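Laundry notebook, Wednesday, April

Load 7, Flostia powder, dark machine

Chinyere Ajayi wants to know if the Flostia powder really rinses out clean on the short program, as the box from Lestosbridge says. I have my doubts. Their sheet claims "no residue in any drum" and gives no load size and no water hardness, so I don't know what they think they tested.

Weighed the towels dry: 1,835 g. Under the 2,000 g we agreed on, but I couldn't find another towel from the same batch and didn't want to mix in the old Canpolat ones. They shed.

Two scoops, level, knife across the top. Last time somebody heaped them and we argued over the numbers for half an afternoon.

Towels came out feeling fine. That means very little. Loads 5 and 6 felt fine too, and both left a gray smear on the black cloth when I wiped the door seal. Same smear today, maybe fainter. Chinyere says fainter, I say the light was better.

Looked into the drum through the closed door. Nothing left behind in there, but between the reflections and the few scratches on the window I would not sign off on "clean" from that. Wipe test stays.

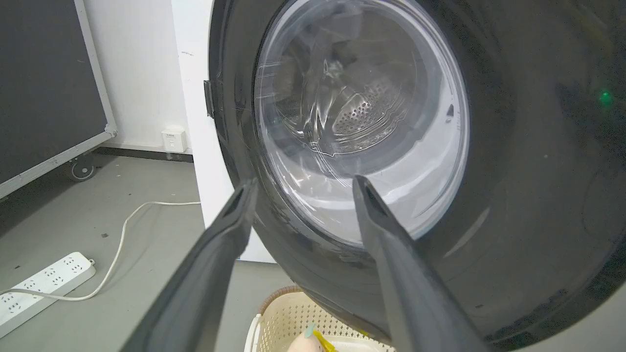
Next time

Run it with no powder at all, same towels, same program. If the smear is still there it's the seal and we have wasted a week on Flostia. Should have been load 1.

Ask Bresstead for the hardness strips again. Second request.

Check the scale before weighing, it was drifting by 2 g.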